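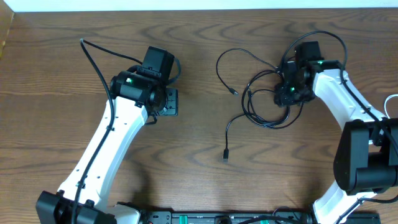
Trorna 양팔 시연 데이터 카드

이 카드는 Trorna 세트를 학습에 쓰려는 사람이 내려받기 전에 읽으라고 쓴 것이다. 성능표는 싣지 않았다. 수집한 쪽이 자기 데이터로 잰 성공률을 카드 맨 위에 올려 두는 관행을 별로 믿지 않는다.

구성

원격 조종으로 모은 시연 161개. 과제는 6종이고 모두 나무 상판 위에서 마주 보는 두 팔로 수행한다. 과제별 개수는 고르지 않다. 케이블 정리가 가장 많고 물건 건네기가 가장 적다. 조종자가 케이블 과제에 먼저 익숙해져서 그렇게 됐을 뿐, 설계된 비율이 아니다. 과제별로 균등하게 뽑아 쓰고 싶으면 로더에서 직접 가중치를 줘야 한다.

기록 항목

양팔 관절 각도, 그리퍼 개폐값, 고정 카메라 영상, 과제 이름, 조종자 번호. 힘이나 촉각 신호는 없다. 그리퍼 개폐값은 명령값이고 실제로 물었는지는 알려 주지 않는다. 이 값을 접촉 라벨처럼 쓴 실험을 이미 본 적이 있는데, 권하지 않는다.

수집 방식

Randeo 조종기로 두 팔을 동시에 움직였다. 한 시연은 길어야 20초이고 넘으면 잘랐다. 잘린 시연에는 truncated 표시가 있다. 물체의 시작 위치는 조종자가 손으로 바꿨다. 처음에는 "무작위 배치"라고 적었다가 지웠다. 사람이 아무렇게나 놓은 위치는 분포를 그려 보면 늘 가운데로 몰리고, 우리 것도 그랬다.

성공 라벨

라벨은 조종자 본인이 시연 직후에 붙였다. 나중에 다른 사람이 영상만 보고 다시 매겼더니 9개가 어긋났다. 두 라벨을 모두 남겼다(success_op, success_review). 어느 쪽이 맞는지는 판정하지 않았다. 케이블이 "정리됐다"는 말의 기준이 사람마다 달랐고, 기준 문서를 수집 뒤에 만든 것은 우리 잘못이다.

알려진 문제

상판이 하나, 카메라 위치도 하나다. 다른 책상에서 될 거라고 기대할 근거가 이 세트 안에는 없다. 배경을 합성으로 바꿔 넣으면 일반화된다는 주장은 시험해 보지 않았으니 인용하지 말 것.

손목 부품이 물체를 가리는 구간이 있다. 가림 여부는 따로 표시하지 않았다.

초반 시연은 움직임이 느리고 중간에 멈칫한다. 모방 학습은 이 멈칫거림도 충실히 배운다. 정지 구간을 빼는 스크립트(trim_idle)를 넣어 두었지만, 그리퍼를 닫고 기다리는 구간까지 지우는 경우가 있어 기본값은 꺼짐이다.

분할

훈련과 검증은 조종자 기준으로 나눴다. 시연 단위로 무작위 분할하면 검증 점수가 보기 좋게 올라간다. Achari 세트와 비교할 때는 그쪽 분할 방식을 먼저 확인할 것.

쓰지 말아야 할 곳

사람이 가까이 있는 작업의 안전성 평가, 팔 기종 간 비교, 그리고 "양팔 조작 전반"에 대한 주장. 6종으로 전반을 말할 수는 없다.

변경 기록

4월: 관절 각도 단위를 라디안으로 통일. 이전 판은 오른팔만 도 단위였다. 이전 판으로 학습한 결과가 있으면 다시 돌려야 한다.

관리: Esum 데이터 담당. 라벨 오류는 시연 번호와 함께 이슈로 올려 주면 된다.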